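Section 5. Web Threading and Start-up, Mirnico Needle Loom

5.1 Scope

This section covers threading, start-up and first-roll checks on the Mirnico single-board needle loom with the Andon feed unit and the Mets winder. It applies to carded, cross-lapped polyester and polypropylene batts. For needle board replacement, see Section 7. For drafter settings on glass or aramid fiber, contact the Narkavthorpe service office before running any material.

Revised November 12, 2022. Replaces the March issue. The changes are in steps 4 and 9 and in the table of faults.

5.2 Before threading

1. Confirm that the main isolator is off and locked. The key stays with the person doing the threading.

2. Open both side guards. Check the bed plate and the stripper plate for broken needle tips, fused fiber and oil. Remove loose tips with the magnet supplied in the tool tray.

3. Check that the holes in the stripper plate line up with the holes in the bed plate. Turn the main shaft by hand through one full revolution. If there is any contact or scraping, stop and realign the board.

4. Set the gap between the stripper plate and the bed plate. The gap must be greater than the thickness of the incoming compressed batt but small enough to hold it down on the upstroke. Lock both adjusting nuts on each side and measure again after locking.

CAUTION: Needles remain exposed under the raised board with the power off. Wear cut-resistant gloves and keep hands out of the space between the plates. Use the threading bar.

5.3 Threading the leader

5. Cut a leader from finished felt of the same width as the batt. The leading edge must be square. A leader cut at an angle will steer to one side and load the edge needles unevenly.

6. Attach the leader to the threading bar and pass it from the feed apron through the compression rolls, between the plates, and on to the draw-off rolls. Pull it through by hand until it lies flat with equal tension on both sides.
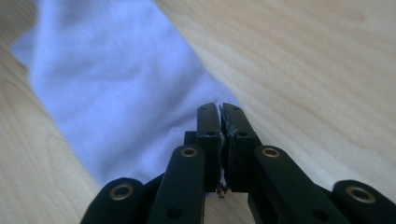 7. Lay the front of the batt over the tail of the leader. Overlap by at least one full board depth so that the two layers are needled together before they reach the draw-off rolls. Do not use adhesive tape or staples to make the joint.

8. Close both guards. Remove the lock and switch on the main isolator. The green lamp on the Andon unit comes on when the guard circuit is closed.

5.4 Start-up

9. Select JOG and run the loom at 55 strokes per minute until the joint has passed the draw-off rolls. Watch the joint through the guard window. If it opens, stop and repeat from step 7.

10. Select RUN. Raise the speed in stages to the working speed on the job card. Do not exceed 1,000 strokes per minute with this board.

11. Adjust the draw-off speed so that the web leaves the bed plate without sagging. Too much draw narrows the web and bends needles in the direction of travel — this is the most common cause of early breakage.

NOTE: Changing stroke rate without changing line speed alters the punch density. The two are linked only when the RATIO switch on the Andon unit is on.

5.5 First-roll checks

12. Cut a full-width sample after the joint has cleared the winder. Check thickness and weight at the left edge, center and right edge.

13. Hold the sample up to a light and look for lines running in the machine direction. Lines at a fixed spacing point to missing needles or a poor match between advance per stroke and the needle pattern.

14. Record the results on the job card together with the board number and penetration depth.

5.6 Faults

Fault 87, feed overload: Batt too thick at the inlet or compression rolls set too close. Clear the inlet and reset.

Web lifts with the board: Stripper gap too wide, or barbs damaged.

Edges thicker than center: Check lapper reversal points before altering the loom.

Winder hunts at low speed: Recalibrate the Mets dancer arm. See Section 9.

Document owner: Helju Ozoliņš, Technical Publications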